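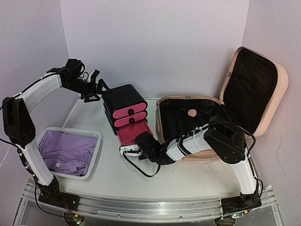

Funeral guest book

A funeral guest book, also called a register book or memorial register, is a bound or loose-leaf book in which people attending a visitation, wake or funeral write their names. It is normally placed on a stand near the entrance, next to a pen that works for the first half of the evening. After the service the book is given to the family, who are expected to use it when writing thank-you cards and who generally find that a third of it can't be read.

Contents

A standard register opens with a page for the name of the deceased, dates of birth and death, and place of burial. Further pages may be set aside for pallbearers, music, clergy and flowers. The rest is ruled lines for signatures, sometimes with a second column for addresses. The address column is usually filled in by the first few guests and ignored by everyone who follows them, apart from distant cousins, who include the zip code.

Couples sign on one line. Families with small children often let the children sign for themselves, which uses up most of a page.

Format and size

Most books sold to funeral homes hold between 40 and 1000 names. The larger ones are bought for public figures, high school coaches and members of very large families. Overestimating is considered the safer mistake, although a book with 1000 lines and a single page of signatures has a way of making its point every time it is opened.

Loose-leaf registers, held together with posts or rings, allow pages to be added during a visitation. They also allow two pages to be set out at once so that the line moves faster. Putting them back in order afterward is left to the funeral home.

Manufacturers

In the United States the trade is divided among a few stationery firms that sell mainly to funeral directors. Osetti is known for padded covers in burgundy, navy and a gray listed in its catalog as "dove." Its Model 1016, a six-ring binder with a ribbon marker, stayed in the catalog for so long that some directors call any ring-bound register a ten-sixteen, including those made by its competitors. Osetti has asked them to stop.

Fovora sells matched sets in which the book, service folders, prayer cards and thank-you cards share one cover design. Available designs include a lighthouse, praying hands, a tractor at sunset, a golf green and a leaping bass. The lighthouse is offered regardless of distance from the sea and sells best inland.

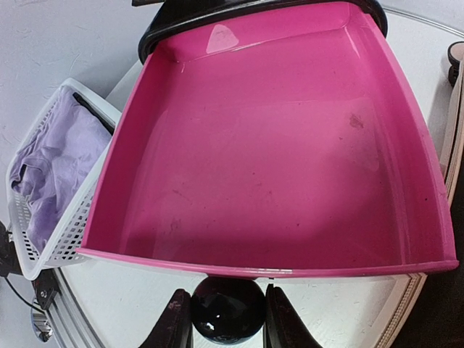

Page last changed: June, 4:20 p.m.

Placement and etiquette

The book stand is set far enough inside the door that the line does not stretch into the parking lot. A staff member or a teenage relative may be posted beside it. The teenager's duties are to say "please sign the book" and to be told how tall they have gotten.

Guests are expected to write their full name. Common departures from this include first names only, nicknames known to a single coworker of the deceased, and the name of a bowling team. A short note is acceptable. Long notes are better put in a card, particularly when there are people waiting behind the writer.

Opinions differ on whether immediate family should sign. Older etiquette columns say no, on the grounds that the family presumably knows it was there. In practice many families sign the first page, and books kept for genealogy are more useful when they do.

Online guest books

Electronic guest books, attached to an obituary on a funeral home or newspaper website, take messages from people who can't attend. Many have a limit on length. The Galo system, used by a number of smaller funeral homes, allows 2000 characters per entry and shows a counter as the visitor types, so that grief can be budgeted. Entries are usually screened before they appear. Screeners look for advertising, old quarrels and questions about the truck.

The Agbenyega Funeral Home prints its online messages and binds them in with the signed pages, a service other homes have since copied. Printed entries keep the spelling of the original.

Use in family history

Signed registers can help place relatives, neighbors and married names that appear nowhere else. Local historical societies accept them as donations, with some reluctance about the padded covers, which do not stack. Researchers are advised to check the book against the obituary, as attendance by a person does not establish kinship and may only establish that lunch was served.

See also

Funeral luncheon
Memorial folder
Sympathy card
Visitation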